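Clostow Storage Pages
Gallery: Boxes, Trays and Table Layout

Home > Storage > Clear boxes > Gallery

Posted Tuesday, October 12, 2021

This page covers the clear plastic box with a sliding ribbed lid, used with an open tray for sorting small blocks. It follows the September page on stacking boxes, which dealt with shelf load and did not go into table work. Shelf positions are in the Greveo list, under entries 101 and 361.

Table surface

A sheet of brown paper goes down before anything else. It should cover most of the tabletop without hanging over the front. A bare strip along the front and sides is normal and gives a straight line to square the box against. Paper from the Ukville supplier comes off the roll with a curl. Lay it with the curl facing down and leave it flat overnight under a board. Tape at the corners is optional. Tape across the middle catches on the base of the box and should be left off.

White tabletops show scuffs from dragged plastic after a few weeks. The paper takes the wear and is replaced when it creases. A crease under the box makes it rock, and a box that rocks will let the lid creep.

Box and tray

The box goes in the middle of the table with its long side facing front. The tray goes to one side of it, on the paper, close enough that a block can be moved across in one short lift. We use a blue tray for red blocks, for the contrast. A red block in a red tray is easy to miss at the end of a session, and most of the blocks we have had to search for were lost that way.

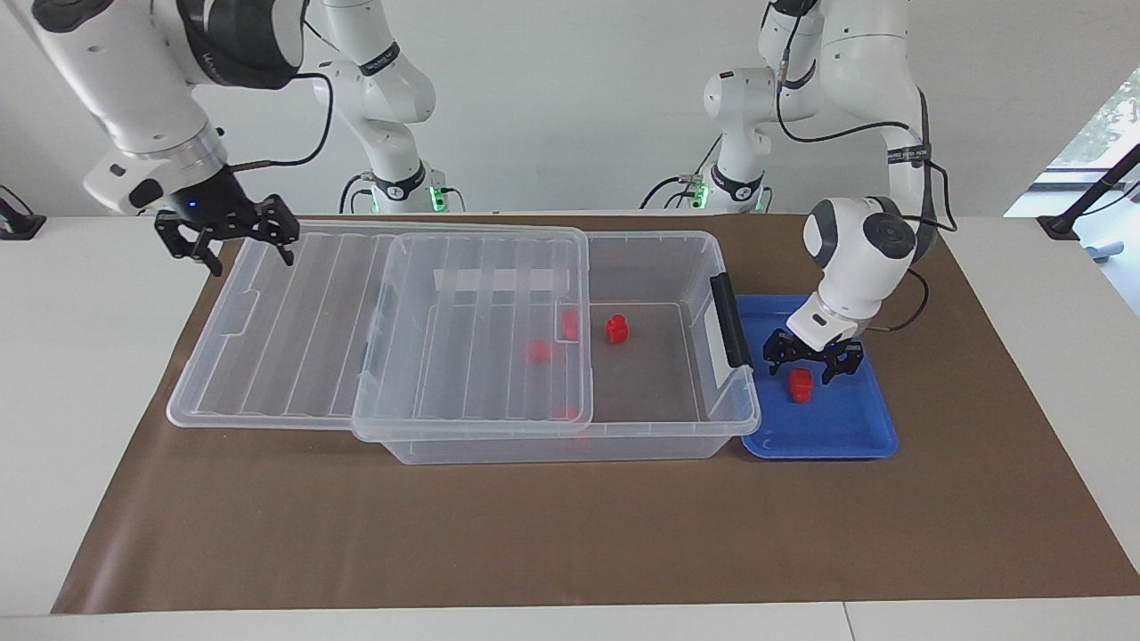 The lid does not have to come off to load or unload. Sliding it partway opens enough of the box for blocks of this size and keeps the lid off the floor. The part that overhangs should point away from the tray. With the lid well past the end of the box, its weight is carried mostly by the two long rims, and pressing on the free end will tip it. Lift from the free end only when taking the lid off completely.

The ribs stiffen the lid and make it harder to see through at a low angle. From directly above they matter less. Where the contents need to be checked often, leave one half open and keep the blocks to that half.

Handle

A handle left upright stays clear of the outside wall, but it stands along the rim and a block carried low will strike it. Cross the long side of the box when moving blocks in or out, and leave the handle end alone. Folding the handle down is also acceptable on models that allow it. On the Eynon shelf the handles face out and are folded, to clear the shelf above.

Label

A white strip on the back wall can be read through clear plastic when the box is on the table, provided nothing is piled against it. Use a paper strip, lettered in pencil or black marker. Keep the wording to the contents and the shelf entry. Labels on the lid have been dropped from our layout. Lids get swapped between boxes of the same size, and the label then goes with the wrong contents.

Filling

Set blocks flat on the base of the box in a single layer. A second layer is fine for shelf storage but slows down sorting. Place each block and let go of it at the base. Dropping from rim height chips the edges of painted blocks and marks the plastic. For the small set, one layer is enough. The full set of 40 goes in two layers with a sheet of card between them.

Work from one end of the tray to the other. Blocks taken from the middle first tend to leave singles in the corners, where they are harder to grip on two opposite faces. If a block is against the tray wall, turn it or push it 5 mm toward the center before lifting.

Closing

Slide the lid back along the long rims until both ends line up with the box. Press the corners down, then the middle. If one corner stays high, a block is usually standing on end below it.

Return the box to its shelf entry with the label facing out. The tray is stored separately, upside down, on top of the paper roll.

Related pages: Stacking boxes | Paper and surface covers | Tray sizes | Greveo shelf list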